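Thread: two weeks of swapping things on the end of one arm. I said I'd write up the comparison when it was done. It's mostly done, so I'm posting what I have. Numbered so people can reply to a specific post.

**1/**
Background for anyone new. I work on tabletop pushing and sorting at a small lab. One arm, one table with a pegboard top, a lot of toy blocks. Since January the question has been which tool we leave on the arm for the next long run of data, and which camera and controller go with it.

**2/**
The candidates on the tool side:

- Grandico two-finger parallel gripper
- Pestard three-finger soft gripper
- a plain rod on a mounting plate, turned for us by a local shop

On the controller side it's the Essien box against the Briludov one. Cameras get their own post further down.

**3/**
The task is the same for all of them. Blocks start scattered on a wooden board. The operator gets a short text instruction, like "move the green star next to the blue cube" or "put the yellow blocks together," and has 50 seconds. We score it from the final positions. No partial credit.

**4/**
Total across all setups: 289 trials that we kept. I threw out a batch from the first Monday. The arm's base plate had one loose bolt and every position in the log drifted toward the window. If you saw my earlier post with numbers in it, please ignore those numbers.

**5/**
Grandico first. It's a solid gripper. Good repeatability on the opening width, and the fingers come off with two screws. For picking things up one at a time I'd buy it again.

For this task it was slower than I expected. The operator has to line up the fingers with the block, and a star doesn't give you many good pairs of faces. A lot of trials ran out of time on the second regrasp.

**6/**
Also, the finger pads on the Grandico pick up dust from the board and start slipping. Wiping them with a damp cloth every 6 trials fixed it. Write that into your protocol if you use one.

**7/**
Pestard next. The soft fingers don't care what shape the block is, and it was the best of the three on stars and hearts. Nothing got scratched.

The problem is width. When the blocks are close together it knocks the neighbors over on the way in. On a crowded board it failed more often than the parallel gripper did.

**8/**
The Pestard needs air too. Our compressor is loud, and I share a wall with someone who takes calls all afternoon. Not a technical argument but it did affect how many trials I ran per day.

**9/**
Then the rod. It's a black cylinder with a rounded tip, held vertical just above the wood. It can't pick up anything. It pushes.

I expected it to be the baseline that made the others look good. For rearranging on a flat board it won by a wide margin.

**10/**
Why I think it won:

The operator only has two directions to think about. The arm stays at one height the whole trial. There's no open and close to time, and no approach angle to get wrong. New people were useful on it within a morning.

**11/**
Where the rod lost: cylinders. They turn away from the contact point and you end up chasing them. Obinna Shehu got much better at this than I did by pushing in very short taps. I tend to lean on the block and then it goes around the tip.

**12/**
Stars are odd with the rod. If the tip settles in a notch between two points, the block follows you like it's on a string. If it catches a point, the block spins. Experienced operators aim for the notch without being told.

**13/**
Tip height mattered more than I had planned for. Too low and it drags on the board when the arm sags a little at full reach. Too high and it tips the blocks over when you push fast. We settled on a height by sliding a few sheets of paper under the tip at all four corners of the board and adjusting until they moved freely everywhere.

If your corners disagree, shim the board. Don't fix it in software. I tried, and then forgot about it, and it cost me a day.

**14/**
Controllers. Short version: Briludov for us, but it's closer than I thought it would be.

The Essien box has the nicer interface. Good plots, sensible error messages, and the e-stop reset takes one press. If you're doing scripted motion, get that one.

**15/**
The Briludov handles streaming commands better. With a person steering in real time, the Essien would sometimes buffer a few commands and then play them all at once. With a gripper you barely notice. With the rod you push a block farther than you meant to.

I asked support about it. They sent me a setting that helped some. The jumps got smaller but they didn't go away.

**16/**
The Briludov's manual is bad, to be fair. The cable pinout is on one page and the correction to the pinout is in a separate document. Read both before you crimp anything.

**17/**
Cameras. We tried two positions with the same camera body:

- straight down, on a bar above the table
- angled, from the front of the table looking across the board

Straight down is the easy one for scoring. Block positions come right out with almost no math.

**18/**
Straight down has one big fault. The housing at the end of the arm hides whatever is under it, and that's usually the block you're working on. The operator ends up guessing.

From the front you can see the tip and the block at the same time for most of the board. The housing still covers things toward the back edge when the arm reaches that way, but it's much less of a nuisance.

**19/**
We're going with the front angle. Scoring takes a calibration step now, and you have to redo it if anyone bumps the mount. I put tape on the floor around the legs. People still bump it.

**20/**
Exposure: lock it. Also lock white balance. On auto, ours shifted when the arm moved in, and the yellow blocks started getting confused with the bare wood in the color mask. Red, blue and green were fine either way.

I haven't fixed motion blur on the arm. A faster shutter needs more light than I have overhead, and the blocks are sharp when they're sitting still, so I'm leaving it.

**21/**
Someone asked how the trials were split. 201 of the 289 were with the rod. That's lopsided. It went so much faster per trial that I kept using it while waiting on parts for the other two. I know that makes the comparison weaker and I'll say so in the writeup.

**22/**
Someone else asked about wear. The rod has none that I can measure. The Grandico pads need replacing. One Pestard finger has a small crack at the base, and I don't know if that's us or a bad finger, so I'm not counting it against them.

**23/**
What I'd still like to try:

- a slightly thicker rod, same tip shape
- a rubber sleeve on the tip, for the cylinder problem
- the Pestard with one finger removed, if it will still hold pressure

If anyone has done the sleeve, tell me what rubber you used. The first one I tried left marks on the wood.

**24/**
Current setup, which is what we'll run for the next while: rod, Briludov, front camera, everything locked. Red star off to the left, green star alone at the back right, yellows and blues bunched in a loose column, and the green cylinder out in front of them. 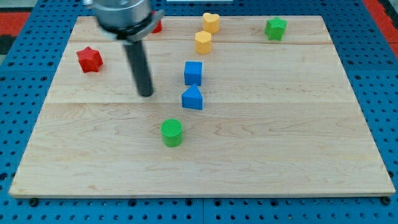
**25/**
Parts notes, as a few of you asked. The mounting plate is plain aluminum with the standard bolt circle for our arm, so check yours before you copy it. The rod is held by a set screw from the side – put a flat on the rod where the screw lands or it will work loose. I'll post the drawing once I've fixed the hole callouts.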